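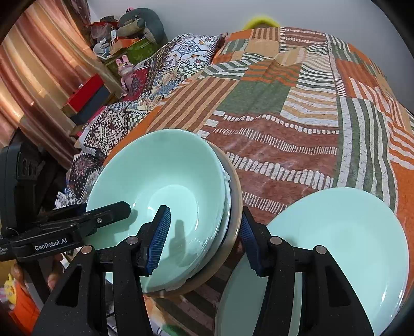
Kanside Handset Teardown Notes

Kanside is a collection of short records on discontinued mobile phones, written up by a repair bench in Drudton. It covers how each phone was put together, which parts fail first and whether spares can still be found. It is meant for repairers and for people studying product design.

Contents

The current release holds 2286 records. Each one covers a single handset, so a popular model may appear many times. Of these, 817 have a full set of part measurements. The rest have the basic fields only.

The files are:

records.csv – one row per handset
parts.csv – one row per part removed, linked by record number
notes.txt – free text from the bench, lightly tidied
CHANGES – what was altered between releases

Fields in records.csv

record_no: whole number, never reused
maker: name as printed on the back cover, or blank
model: as shown in the settings menu where the phone would start, otherwise from the label under the battery
case: metal, plastic, glass or mixed
opening: clips, screws, glue or a mix of these
minutes: time taken to open the phone, capped at 60
fault: main fault on arrival, from a fixed list
grade: 1 to 3, where 3 means the phone went back together and worked

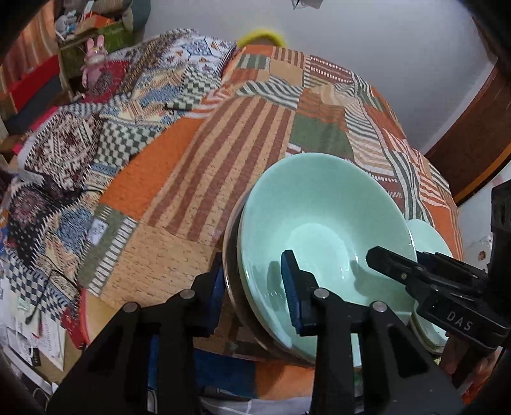
A blank in the grade field means the phone was kept for parts and no attempt was made to rebuild it. Please don't read it as a zero. Earlier releases used a zero here, and anyone still working from them should change over.

How the records were made

Handsets came in through the Cluroment trade-in scheme and from two market stalls. Every phone was opened by hand with the same basic tool kit. Measurements were taken with callipers and typed up the same day, usually in batches on a Friday. The Ibarra script then checked for missing fields and impossible sizes, and anything it flagged was measured again.

Known problems

Phones with glued backs are under-represented, as many were too badly cracked to be worth logging. Colour names are not consistent – "graphite" and "dark grey" may well be the same thing. Battery thickness in parts.csv is unreliable for swollen cells and should be left out of any averages.

No personal data is included. Phones that still held any were wiped before being opened, and serial numbers were not kept.

Licence and corrections

You may use and share the files as long as you credit Kanside and say which release you used. Send corrections with the record number and the field name. They go into the next release and are listed in CHANGES.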